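Vinitz to Collect Robot Training Examples From the Messiest Surfaces It Can Find

ZOSTLEY, 3/9/23 — Vinitz, a maker of learning software for household robots, today announced the start of Idahosa, a project to record robot arms doing small chores among chargers, plugs and cables. The company plans to gather 2000 examples by October, each one a single task carried out by an arm under the control of a human operator.

The tasks are modest. Press a power button. Pull a plug. Move a cord out of the way of another cord. People do these things while talking on the phone, and most robots still can't do them at all. Vinitz believes part of the trouble lies in the training material, much of which has been recorded on clean tables with one object in the middle, a way of living that few customers have managed to keep up.

"Our first model was excellent with a power strip, provided the power strip was alone," said Uchenna Olaniyan, head of data at Vinitz. "We put a phone cable next to it and the arm went for the cable with great confidence. It had never seen one before and seemed pleased to meet it."

Idahosa takes the opposite approach. Cords are left knotted, adapters crowd the outlets, and other belongings stay where they are. Operators are asked to leave the tangle as they find it unless untangling is the task.
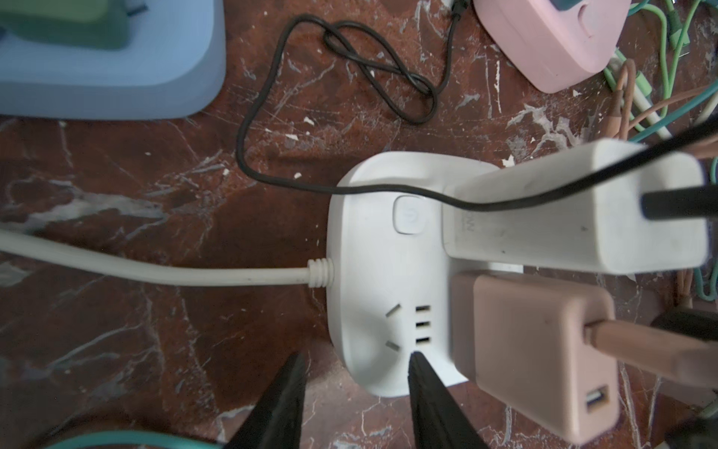 Each example pairs video from a small camera on the arm with a record of how the arm and gripper moved. Operators also type a one-line instruction in plain words, such as "turn off the strip." Vinitz has kept the spelling mistakes, on the grounds that customers will make them too.

Failed attempts are kept and labeled. So far the project has recorded more than 400 examples, and 75 of them end with the gripper holding something other than what was asked for. Kwan-ho Tsao, who leads the operator team, regards these as some of the best material in the set.

"A new operator wants to throw out the bad ones," Tsao said. "I tell them to save it, write down what went wrong and go again. Cables don't hold still for anybody."

The recordings will be used to train the next version of Alar, the company's control software for two-finger grippers. A first portion of the set will be offered to university labs at no charge once the labels have been checked by 2 reviewers. Labs may apply through the Vinitz website, where a sign-up form is open now.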